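Section 6: When the gripper stops short or won't let go

I wrote this section after my own Poduval arm quit on me twice in one afternoon, so it's a bit more lived-in than the others. If yours is stopping in front of a shelf or hanging on to a part it should have dropped, start with 6.1.

6.1 False stops in front of a cabinet

1. Press the red stop and wait for the status light to go steady.
2. Open the Posudeck log and look for code 40 (range lost).
3. Switch to hand-guide mode and back the wrist off 300 mm.
4. Turn off any lamp that points straight into the compartment.
5. Run the approach again at 50 percent speed or less.

CAUTION: Keep your hands out of the compartment until the arm is stopped. Mine started moving again the second the reading came back, and I had my sleeve in there!

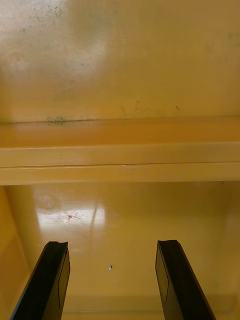 Code 40 drove me nuts for a whole evening because I was sure the sensor had died. I swapped the cable, I reloaded the settings, I even went back to the old firmware - same stop every time. Glossy paint is what I'd look at first now. A bright white reflection on a yellow back wall, like the one under the shelf edge, is just the kind of spot I steer the approach path away from. Tilt the wrist a few degrees and try again before you order any parts.

Note: Wipe the compartment walls while you're at it. Specks and smudges can give the Posudeck software something to chase.

6.2 Gripper won't release a part with a cable on it

1. Stop the arm. Don't pull on the cable, ever.
2. Support the part from below with your free hand.
3. In the Randent panel, set the grip limit to 400 and choose Open Slow.
4. If the fingers don't move, cut power and use the manual release.
5. Check the cable for nicks before you use the part again.

CAUTION: The fingers can spring open when you use the manual release. Wear your safety glasses.

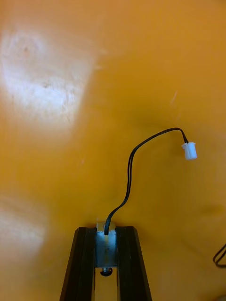 Wastodbridge, March

I added step 2 this month after dropping a part on the floor. With a small metal block in the fingers and a thin cable trailing off to a white connector, it's so tempting to grab the connector end and tug. Please don't - I've ruined a connector that way. If Open Slow fails twice in a row, leave the power off and go to Section 7 for the finger alignment check.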